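README - sokimance-kitchen, fault subset
Maintained by: Marilou Lumanlan. Questions about the logs go to Howard Bellamy, not me.

Status: usable with care. Read the fault section before you train on anything.

What's in it

200 episodes, two-arm tabletop, fruit and dishes. Fixed camera view, joint states, gripper commands, operator notes. Recorded on the Talavera bench in August. Episodes are the short kind, one instruction each ("put the pink plate in the rack", "move the pineapple to the plate" etc).

Left and right mean the ROBOT's left and right. In the fixed view they come out swapped, so the right arm is on the left. Two people have already filed this as a bug. It isn't one.

What went wrong

Short version: right gripper kept closing after it was told to hold. Not every time. Commanded width stays flat, measured width keeps creeping down until the force limit trips, and then the limit handler opens the fingers all the way. So whatever it was holding gets squeezed and then dropped.

On hard stuff (bowl, plates) you barely see the creep, you just get a sudden release. On soft fruit you get real damage first. Pineapple was the worst. Daryna Antoniuk caught it on the bench when a piece went down between the fingers and the arm carried on with its move as if it still had it.

We lost one plate. Fell off the gripper mid-transfer, onto the floor, and Ariel Agbayani was standing closer than he should have been. No injury. Written up as a near miss anyway, and the rule about staying behind the line while the arms are live is now enforced for everybody, including people who "just need to nudge something".
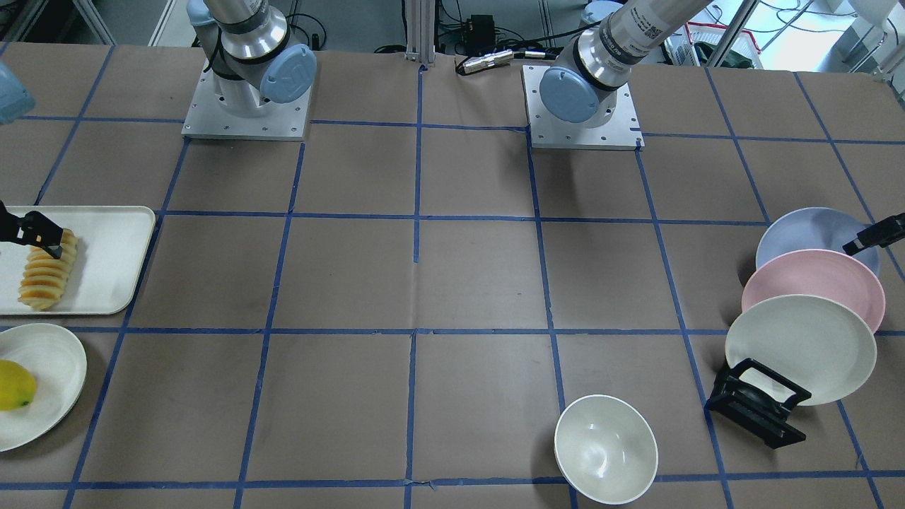
Cause, as far as we know: the Skondale driver resends the last grip command after a dropped packet, but it resends it as a relative move. So every dropped packet = a little more squeeze. Left arm runs the same driver but on a shorter cable run and we haven't seen it there. That doesn't mean it can't happen there. Princess Aquino reproduced it off the bench by throttling the network port, so I'm fairly confident about this part.

What we are NOT sure about is why the force limit opens the gripper instead of freezing it. Stonlow set up that handler before handing the cell over and the config has no comments. Opening makes sense if a hand is caught. Makes no sense with a plate in the air over somebody's foot. Still being argued about.

What was changed

- grip commands are absolute only now, relative mode turned off in the driver config
- a stale command gets ignored after 4 missed packets and the arm pauses
- on force limit: arm stops first, then waits for the operator. No auto open while the arm is raised
- e-stop moved to the operator side. It was behind the monitor before, don't ask

The changes went in AFTER these episodes were recorded. Nothing in this subset was made with the fix.

Labels

fault_flag
0 = nothing seen
1 = creep in the gripper trace, object not dropped
2 = creep and a drop

Flags were set by script and then checked by hand by Daryna and Ariel. Around 2 percent of the hand checks disagreed with the script; the hand label wins. The script misses slow creep on the plates, thin rims, the width hardly changes. If you find more pls send them to me with the episode id.

Success labels are seperate. An episode can be marked success and still have fault_flag 1. If you filter on success alone you are going to pull in bad grips.

Known problems

Gripper timestamps drift against the camera in the longer episodes. Use the arm clock.

Operator notes are raw. Typos, some half in Tagalog, some just say "again".

Tape grid on the table was relaid partway thru. Don't use it for calibration, it was only ever for placing objects by eye.

Don't use for

Grip force learning, on the right arm. Just don't. Anything safety related that assumes the drop rate here is normal, same answer.

Fine for detection, pose, and the left arm stuff as far as I can tell.

TODO
- rerun the pineapple set with the new driver
- get an answer from Stonlow on the handler
- Howard to upload the missing packet logs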